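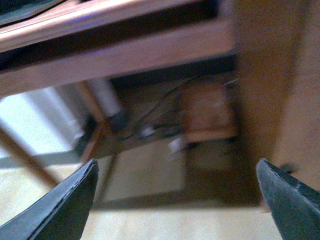
Figure 3. Underside of a wooden tabletop, with the apron rail just below it and a bright window area behind.

4.2 What people know about the bottoms of their tables

I'll admit this is the part of the study I had the most fun with. We asked 158 households to tell us about the table they eat at, and nearly everyone could talk forever about the top (the stains, the candle wax, the spot where somebody did homework too hard). Then we asked about the underneath, and things got very quiet!

The apron was the big surprise for me. It's the wide board that runs along under the top, like the one in Figure 3, and it decides how much room your knees get. Only 20 people had a word for it. Lots of them called it "the side bit," and Fenna Verbeke, who did the coding with me, ended up making that its own category.

We also got a lot of stories about the dark gap between top and rail. Crumbs, mostly, plus puzzle pieces and one library card. Trevor Li thinks we should have asked about cleaning habits here, and he's probably right, but the form was already three pages long and people were getting tired.

Knees came up over and over. People who had bumped theirs on the rail described the table in much more detail than people who hadn't, and they were a lot ruder about it too. I come back to the rude ones in Section 4.3, where we look at chair height.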